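Handout 2, Sorting and Small-Parts Storage, September

Read this before the bench session. Bring doubts.

The usual claim is that clear drawers save time. The Sayegh notes say a labeled cabinet cuts searching to almost nothing. I have never seen that tested properly. When we tried it at Rusalham with 190 mixed parts, people still opened the wrong drawer first, and then the one next to it.

Part of the trouble is the word "clear." Smoky plastic shows you that something is in there, maybe. It won't tell you which thread size. Sit at the bench and try to name the contents from your stool before you trust the idea.

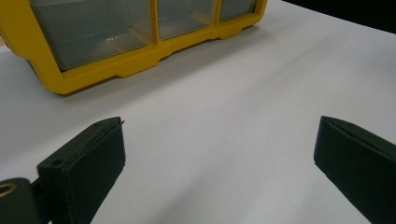

## Where does the odd piece go?

Every sorting scheme looks fine until the leftover turns up. A small light-blue cap with a narrow top and a wide base could be filed by color, by shape, by size or by what it fits — and each choice makes sense to whoever made it. Write your rule down first, then file the piece. If you change the rule afterward, note that too.

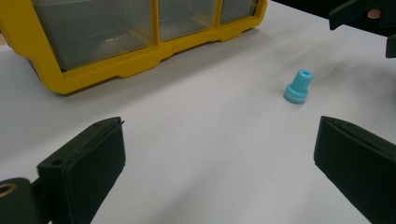
Walid Shboul objects that a rule for single pieces is a waste of paper, and that one drawer marked "misc" does the same job. Maybe. The misc drawer at Ivine held over 90 items by the end of term, and half of them had a proper home elsewhere.

For next time:

- Write a filing rule in two sentences or fewer.
- Swap rules with a partner and file the same piece.
- Note where you disagreed, even if it seems petty.

Rami Dabbas has the spare labels.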